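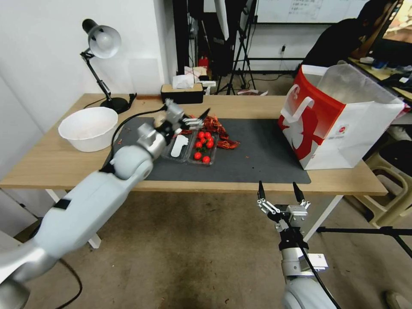 My neighbor Maribel Tello gave me six tomato seedlings two years ago, and I killed four of them by the Fourth of July. The other two made it to fall and gave me enough fruit for a few salads. I have been growing cherry tomatoes on my back steps ever since, and this year I decided to write down what I do so I can stop asking Maribel the same things every spring.

I rent the lower half of a duplex in Pludmont. The back steps face southwest and get sun from late morning until it drops behind the garage next door. There is no yard to speak of, only a strip of concrete and a downspout. Everything I grow is in a pot.

The first year I used small pots because they were cheap and easy to carry. They dried out by noon. By the end of June the leaves were curling and I was watering before work, after work and sometimes at bedtime. Last year I bought bigger tubs from Havlíček, the hardware store on the corner, and the difference was clear within two weeks. I still water daily when it gets hot, but I can leave for a night and come back to live plants.

For soil I use plain bagged potting mix with some compost stirred in. Abelardo Alarcón, who runs the counter at Havlíček, tried to sell me a moisture crystal product, and I bought it once. I could not tell which pot had it and which didn't, so I did not buy it again.

Planting is the one part I feel sure of. I pull off the lower leaves and bury the stem deep, so only the top few inches show. Roots come out along the buried part. The plant looks pathetic for a week and then takes off. This year mine went in a little late, because we had a cold stretch and I didn't want them out at night under 50 degrees.

The stakes are a sore point. I started with wire cones, and a full-grown cherry tomato will pull one over in a decent wind. I lost a whole plant that way last July. It landed on the steps and snapped at the base. Now I use a tall wooden stake in each tub and tie the stem with strips of old T-shirt. The ties need to be loose. I put up the last of the stakes on 13th June, with the plants already up to my waist, and I broke a side branch doing it. Next year the stakes go in on planting day.
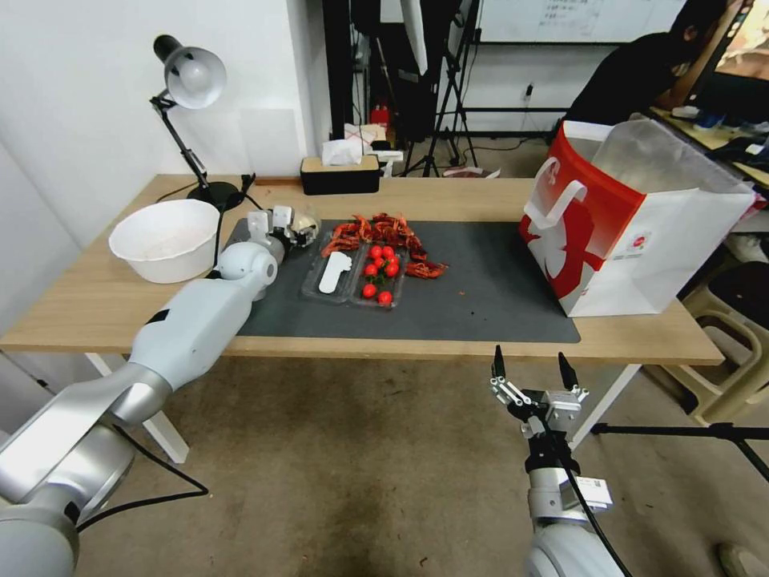 When should you pick cherry tomatoes?

Pick them when the color is even all the way around and the fruit comes off with a light tug. If you are expecting heavy rain, take the ones that are almost there, since a soaking can split the skins overnight. They will finish on the kitchen counter in a few days.

I keep mine in a bowl out of the fridge. The flavor goes flat in the cold, at least to me, and Maribel agrees. When there are too many to eat, I roast them with oil and salt at a low heat until they shrink, then freeze them flat in bags. Last year I put away nine bags and the last one went into a pot of beans in March.

Splitting was my biggest trouble last season, and most of it was uneven watering. I would forget for a day and then flood the tub to make up for it. A steady amount in the morning fixed most of that. I had a few with black bottoms too, early on, and the later ones came in clean without my doing anything special.

Seedlings at the nursery were $7 each this spring, which I thought was high. I bought two and took three from Maribel, who starts hers in a tray on top of her refrigerator. Hers are ahead of the store ones by a good foot. I have asked her to show me how she does it next February, and I already have the tray.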